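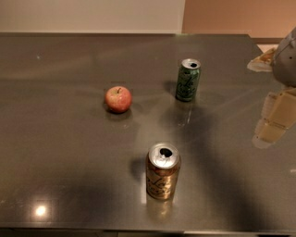
Re-doing the gripper setup on the glossy table

11 Jun 2019

I spent most of the evening on the arm again. The table is the dark gray one with the polished top, and the test set is an apple and two drink cans, one green and one gold. The gripper is the gray Stirner unit I bought used, bolted to the Enport arm.

It had started closing late on one side. I took the cover off and found the left finger screw had backed out. I cleaned the threads, put on a drop of thread locker and torqued it down. Then I greased the slide, which I should do every 3000 cycles and had not done at all.

After that I redid the camera calibration. Shiny tops are a pain. The overhead light shows up as a white spot in the surface and the cans get a streak under them, and the Plukska software will sometimes take a streak for part of the can. I turned the exposure down three steps and set the lower height limit 10 mm above the table. I wrote both values on tape and stuck it to the controller.

Grip force is still a guess. Opened cans dent easier than sealed ones, so I keep a separate profile for them. The apple uses the default.

Still to do: replace the cable clip at the wrist, and order finger pads from Macaraeg. The last set came in September and the edges are worn through.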